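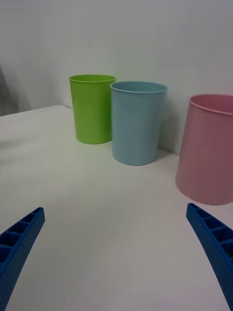 Writers wanted: everyday history blog

The Brallport blog is looking for 2 people to write about where ordinary things came from — soap, buttons, the bathtub, the fork. You don't need a history degree. You do need to look things up before you say the Romans invented them.

Posts run 17 a year, and the pay is $100 each, so please hang on to your day job.

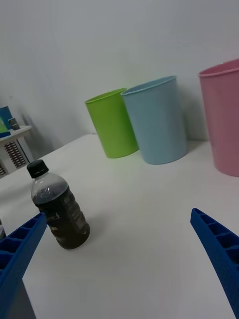 Three plastic cups along the wall, lime green one at left.

To apply, send one sample post and a topic you'd defend at dinner to the Tovar Street office by December 8. Retirees welcome. Know-it-alls too — we have several already.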